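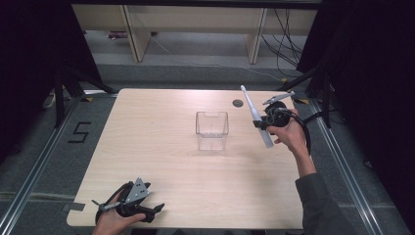 My own toothbrush has never once stood up in anything I bought for it, so I wondered whether you only wanted tidy people. One of our readers wrote that in after the first notice went out, and the short answer is no, please come as you are. We would be rather disappointed if only tidy people came. The untidy ones have usually thought harder about where a thing ought to go, if only because they have spent longer looking for it.

So, to start again for those who missed the first notice. Clitby is looking for people to take part in a study of how small bathroom things are put away: toothbrushes (electric and otherwise), tubes, combs, razors with their caps on, cotton buds, and the little pots that end up at the back of the shelf. We are interested in the containers as well, and above all in small, clear, open-topped ones. Hastus, who are paying for the work, want to know what people like to drop into a see-through box and what they would sooner keep out of sight, and which sizes feel right for one person, or for two people sharing a basin who don't always agree.

What you would be doing

You would come to us at Skerer House for one sitting. You'll be at a plain table with a container and a set of things to go in it, and you'll be asked to put them away in whatever manner suits you, then take them out and do it again with a different container. Some of the containers are low and wide and some are tall and narrow. A heavy electric toothbrush in a light plastic box is a fair test of both, and we've had some lively conversations on whether the head should go up or down. (Up, mostly, but there is a loyal party for lying it flat.)

Afterwards there is a chat over tea, which tends to go on longer than planned, and a short form with 11 questions on it. They are the kind you can answer without your glasses -- where your toothbrush lives at home, who else uses the shelf, what you last threw away because it had gone sticky at the bottom.

Who we'd like to hear from

Anybody over 18 who looks after their own bathroom shelf, or has strong feelings regarding someone else's. You needn't have taken part in anything like this before. We are a bit short of people who live in one room or share a bathroom with lodgers, and we'd be very glad of a few more who find lids and narrow openings awkward because of stiff hands. If that's you, do mention it when you write and we will set the table height to suit. Left-handers are welcome too, and so are parents, who seem to own more toothbrushes than anyone.

We can't take people who work for a firm making bathroom storage, or who have taken part in a Hastus study in the past year. Sorry to both.

Practical matters

Sittings run through August, on weekday mornings and afternoons, with a few early evenings for those at work. Allow two hours, which leaves room for the tea. There are 5 places left in the evening group and a good many more in the daytime. We pay your bus or train fare on the day, and you will also be given a set of containers to take home in the size you liked best. The room is on the ground floor and there's a lift from the car park.

If you would rather help from home, there is a postal version. The Hyvönen diary (named after the house where we first tried it) is a small booklet you keep by the basin for a week, jotting down what got moved and where it ended up. We've printed 800 of these and would love to see them come back with toothpaste on them.

How to put your name down

Write to the Clitby study desk at Skerer House, or leave a note at reception with your name, a telephone number and the times of day that suit you. A line or two on the state of your bathroom shelf is always enjoyed, though it makes no difference to whether you get a place. Please let us know if you need a large-print form. We'll ring everyone back, including those we can't fit in, and anyone left over will be offered a diary.

Clitby study desk, Skerer House
Notice updated 2018-07-14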